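Speaker notes – dietary fiber and how it gets measured
Rodica Lazăr, Jan 14, 2023

**Slide 1. Title**

Introduce the topic. Scope is fiber only: definitions, label values, intake tracking. Sugar and starch come up where they affect the numbers. Protein is out.

**Slide 2. What counts as fiber**

Fiber is carbohydrate that is not digested in the small intestine. Two broad groups: soluble (dissolves in water, often forms a gel) and insoluble (does not). Most plant foods contain both. Oats, barley and beans are the usual sources of soluble fiber. Wheat bran is mostly insoluble.

Mention that the split is a lab split. Solubility does not fully predict what a fiber does in the gut. Viscosity and fermentability are better guides – come back to this on slide 5.

**Slide 3. Lab methods**

Older methods digest the sample with enzymes, then weigh what remains. Short-chain material such as inulin is partly lost, so older tables can read low for onions, chicory and Jerusalem artichoke. Newer methods recover the short chains by liquid chromatography.

Point to make: a change in a table value may be a change of method. Check the method column before comparing two sources.

**Slide 4. The Skulten food diary**

134 adults enrolled, 34 dropped before the end of June. Diaries were entered in Cliltus, which stores weights as eaten. Participants weighed food at home on a kitchen scale. Cooked and dry weights were confused most often with lentils and rice. Define "as eaten" here, slowly. Last time this took up half the questions.

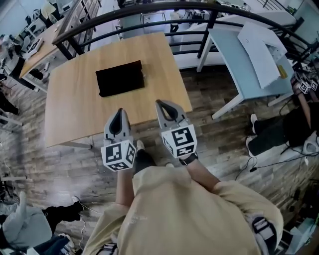 Dry lentils take up a good deal of water in cooking, so fiber per gram of food drops while fiber per portion stays nearly the same. An entry of 80 g dry logged as 80 g cooked understates the meal. The reverse error overstates it. Both were found in the diaries and corrected where the recipe was available. Entries with no recipe were left as logged and flagged.

Do not present the group average as a population figure. The sample was self-selected.

**Slide 5. Viscosity and fermentation**

Beta-glucan and psyllium both form gels. Beta-glucan is readily fermented by gut bacteria, psyllium only slightly. Psyllium therefore holds water through the large intestine and affects stool form. Wheat bran works by a different route, and coarse bran has more effect than finely ground bran.

If asked about gas: increase intake in steps and drink enough fluid. Anyone with a bowel condition should ask their doctor first.

**Slide 6. Fuchs and Notus tables**

Show the two tables side by side. Fuchs lists 167 foods with method codes. Notus is longer but gives no codes, so it was used only to fill gaps – say this before showing the chart.

**Slide 7. Open items**

- Resistant starch in cooled potatoes and rice: not in either table
- Mixed dishes without recipes
- Repeat weighing for soups

Questions. Keep slide 3 ready, the method table usually gets asked for again.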